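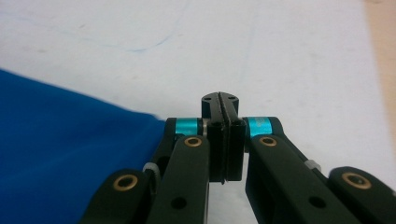

Check the jaws before anything else on the Budik hand-held gripper. Squeeze the handle until the fingertips close, point the tool at a plain, light surface, and look down the linkage from behind. The two black fingertips should meet along one thin vertical seam between the cyan collars. A faint sliver of light at the seam is acceptable. A gap that is clearly wider at the top or the bottom is a fault, and the jaws must be reset as described below.

## 4.2 Resetting the jaws

Do this every 500 cycles, after any drop, and whenever a fingertip has been changed.

1. Set the tool to OFF and unplug the handle cable.
2. Wipe both fingertips with a dry, lint-free cloth. Do not use solvent on the black parts.
3. Loosen the screw near the top of each fingertip by half a turn. Do not take the screws out.
4. Close the jaws by hand and hold them closed. Let the fingertips settle against each other.
5. Tighten the left screw, then the right, a quarter turn at a time until both are snug.
6. Open and close the jaws 3 times and look at the seam again.

**Caution:** Keep fingers out of the space between the inner and outer links. It closes as the jaws move.

If the seam is still uneven, compare the collars. They should sit at the same height. A collar that has slid down its axle usually means the silver ring next to it was left out during assembly.

## 4.3 Bushings and spacers

Each black link turns on a brass bushing at its rounded end. The bushings run dry. Oil picks up lint from cloth work and stiffens the linkage.

1. Move each arm slowly through its full travel and feel for grit or side play.
2. Blow out the holes with a hand bulb.
3. Check that the pale spacer is in place between the inner and outer link on each side.
4. Replace all the bushings as a set at 2000 cycles, or sooner if any of them is loose in its link.

**Note:** Light scuffs on the faces of the jaw housings do not affect the grip. Cracks do. Take a cracked tool out of service and send it to Suryani Khoo at the Wollcombe bench with the cycle count written on the tag.

Enter the work in the tool log before plugging the cable back in. Zero calibration is covered in 4.4.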